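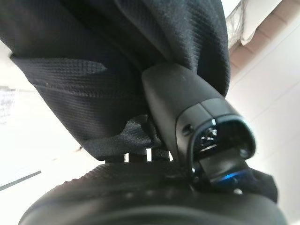

Black ribbed sleeve, very bright background.

My local station is Musdale, and since April it has had a bag scanner. I should say a bag scanner and an arch, because you get both, one after the other, if the staff pick you. If they don't pick you, you walk past on the left with everyone else and go down to the platform with whatever you happen to be carrying.

I've been using the station long enough to have opinions about the lifts, the bins and the departure board, so it was only a matter of time before I had one about this. I was asked for my bag on the second morning. A rucksack, a flask, a sandwich, a library book. The man was perfectly polite. He put it through, looked at a screen, gave it back and I missed the 7.42.

I wouldn't mind missing the 7.42 if I could see what I was missing it for.

The kit is made by a firm called Hulix, and the posters say it is "part of a layered approach to passenger safety". I asked the operator for the other layers. I got a reply nine working days later which said that for security reasons they couldn't discuss them. Fair enough, I suppose, though it does mean that the only layer I'm able to judge is the one with the queue.

So I judged it. The operator did put out a short report on the trial, four pages with a lot of white space, and the numbers in it are worth a look. In the first month the staff at Musdale checked 1,232 bags. Of those, 565 were checked between seven and half past nine in the morning, when the station is at its fullest and the hall is at its tightest. The report says this "reflects passenger demand". I have never demanded it.

What did they find? Two items were "referred for further attention". The report doesn't say what they were, who looked at them, or what happened next. They could have been something dreadful. They could have been a bread knife and a tent peg. If it had been something dreadful I think we'd have heard, and probably on a poster.

Now, I can hear the answer to this, because I've had it from people I like. The point isn't what you find, it's what you put off. Somebody who means harm sees the scanner and goes home. That may be true. It is also a claim that can't lose. If nothing happens, the scanner worked, and if something happens, we need more scanners. I would like one version of this argument in which the answer might be fewer.

And the person who sees the scanner doesn't have to go home. Tudose Road is the next stop up the line, a 12-minute walk from Musdale if you cut through behind the tyre place. It has no scanner. It has no staff after ten in the morning, and a gate that has been propped open with a grit bin for as long as I've been going there. The trains are the same trains. Whatever we're keeping off the 7.42 at Musdale can get on it one stop later and sit down next to me.

People always bring up airports at this point. An airport has a few ways in, everyone turns up early, and everyone is checked, every time, down to their shoes. A railway has hundreds of doors and people arrive with ninety seconds to spare, which is the whole reason for having it. If you checked every bag at Musdale the line would be back past the taxi rank, and there you'd have a packed crowd standing still outside the checks. I don't see how that crowd is any safer than the one on the platform. It's colder, certainly.

I'm not against spending money on this. Attacks on trains and buses have happened, people have died in them, and I don't think anyone who rides one every day has entirely put that out of mind. I look at bags left on seats. I once got off two stops early over a holdall, and felt silly, and would do it again. But the things I'd want paid for are dull. Someone in the booth at Tudose Road in the evening. Help points that get answered — I tried the one on platform 2 and it rang until I gave up. Litter bins you can see into. A driver who can be heard over the speaker when he tells you why you've stopped.

The dull things don't come with a launch, of course. The scanner did, with a ribbon and a banner for Zurnon, the company that supplies the staff for it. Their contract isn't in the report either. I've asked what it costs per month and been told it's commercially sensitive, so that's one figure held back for security and one for business, and between them they cover nearly everything I wanted to know.

There's a passenger survey open until the end of the trial. I filled it in on the train. It asks how much safer the scanner makes you feel and offers four choices, running from "slightly safer" to "much safer". I skipped that one and it wouldn't let me go on to the next page, so I've written them a letter instead, and I've asked for the two items again.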